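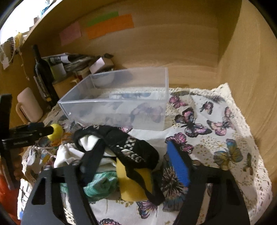 Quantas demonstrações são precisas para ensinar uma tarefa simples a um robô?
Menos do que a maioria imagina, desde que sejam boas. Para uma tarefa de arrumação com objetos moles, eu costumo começar com 100, treinar uma primeira política, ver onde ela falha e só então gravar mais.

Aula 4: demonstrar com as mãos

Gente, essas são as minhas notas da aula, um pouco mais arrumadas do que o que ficou no quadro (o quadro ficou um horror, eu sei). Quem faltou, leia junto com o capítulo da apostila sobre clonagem de comportamento.

Existem três caminhos que a gente vai usar na disciplina. O primeiro é o ensino cinestésico: você pega o braço do robô e leva ele pelo movimento. Os ângulos das juntas saem de graça, mas a sua mão aparece na câmera o tempo todo e mover duas garras assim, sozinho, é um sofrimento. O segundo é a teleoperação, com um braço líder ou um controle. Tudo o que você grava o robô consegue executar, o que é ótimo, só que cansa e é lento. O terceiro é a garra de mão com câmera, uma em cada mão, e é dela que eu mais gosto! Você vai até a tarefa, na mesa de casa se quiser, e faz a coisa quase no ritmo normal.

O exercício desta semana é com a garra de mão: passar uma pilha de coisas moles para uma caixa plástica transparente. Tecido é traiçoeiro. Amassa, enrosca, uma alça vem junto com o pano de baixo e de repente você está com duas coisas na garra. E a caixa transparente também dá trabalho para a visão, porque a estampa da toalha aparece através dela e a borda some fácil. Escolham uma toalha bem estampada, quero ver a política sofrer um pouquinho.

Como eu quero as gravações:

Comecem com as duas garras abertas e a caixa vazia, à vista da câmera.
Um objeto por vez. Se pegou dois, solta e pega de novo, sem apagar o episódio. A recuperação do erro é dado bom.
Abram bem a garra antes de chegar perto do tecido. Fechar no meio do caminho confunde o instante da pegada.
Nada de movimento brusco do punho, senão o rastreamento da pose se perde e o episódio vai para o lixo.
Variem a ordem dos objetos e a posição da caixa entre os episódios.

Sobre esse último ponto, a Ayantu Lemma me perguntou se não seria melhor tirar da mesa tudo o que não faz parte da tarefa. Para a primeira depuração, pode. Para o conjunto final, não tirem! Caneca, garrafa, papel encostado no fundo, deixem tudo lá e mudem de lugar de vez em quando. O conjunto da turma passada tinha 363 episódios, todos com o mesmo fundo, e a política desandou quando trocamos de bancada. Foi triste.

Este ano a meta é mais de 600, somando todos os grupos. O Bello Eze cuida da conferência das poses e o Ashok Sisodia junta tudo na pasta Seyoum, então mandem os arquivos para os dois.

Para pensar até a próxima aula: a garra de mão grava a trajetória da ponta, e o braço do robô tem limites de junta que o seu cotovelo não tem. O que fazer com um episódio que o braço não alcança? Dá para descartar, dá para mudar a base de lugar, e tem uma terceira saída no artigo que deixei na página. Tragam por escrito, meia página chega.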